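Does Every Box Need to Be Kept?
By Ayane Hosoda

People love to say "everything in its place". It sounds very wise. But have you ever asked who picked the place, and whether it was any good? Let's look at sorting and storing, and test a few things grown-ups say about it.

Claim 1: "Keep the box, you might need it"

Cardboard is handy stuff. Most boxes are made of corrugated cardboard, with a wavy layer of paper glued between two flat ones. The waves make it stiff without making it heavy. Bend a plain sheet of paper, then try a piece of box. Big difference!

So a box is worth something. But is every box? My uncle in Martens kept 52 of them in his garage, and when he moved house he went out and bought new ones, as the old ones had gone soft in the damp. I'm not convinced he was saving anything.

A fair test is to ask what you will put in it, and when. If the answer is "stuff" and "someday", flatten it and recycle it.
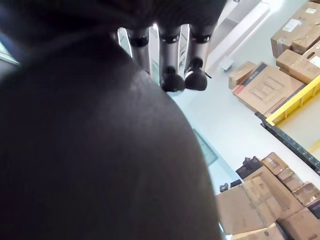 Claim 2: "A label fixes everything"

Labels do help, if they are true. A white sticker on the side of a box may only say where the box was posted. It might tell you nothing about what's inside now. Boxes get used again and again, and the old label often stays on.

Try this on a Tuesday after school. Choose one labelled box at home, guess what is in it, then check with a grown-up and open it up. I tried it with a box marked "Levent, winter hats" and found a kettle.

Claim 3: "Shelves keep you tidy"

Do they? A shelf holds things up off the floor. That's its whole job. It doesn't put the small things with the other small things. You have to do that.

Look at how objects behave on a flat shelf. Square blocks stay where you leave them. Round, flat pucks sit nicely on their ends, but tip one on its side and away it goes. A tray with a raised rim stops that, and you can carry the lot in one trip.

Colour helps too. Dark things on a yellow shelf are easy to spot. Something clear and thin is much harder to see, and that's the piece you will spend 20 minutes hunting for.
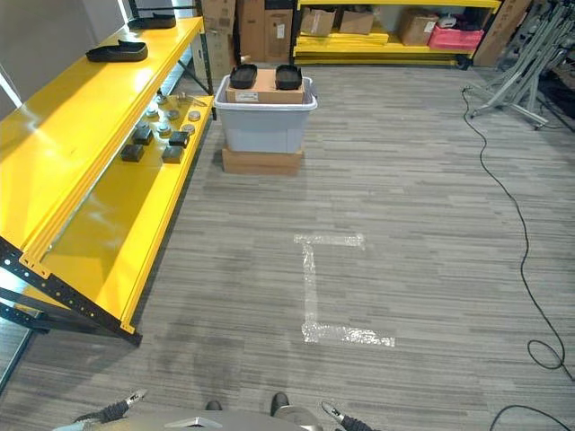

Stacking has rules as well, and these ones I do believe. Wide and heavy goes at the bottom. Small and light goes on top. Before you add another layer, press gently on the one you have. If it wobbles, it will wobble more with something on it.

Then check whether you can still reach the bottom box. If you need it every day, it's in the wrong spot, however neat the pile looks.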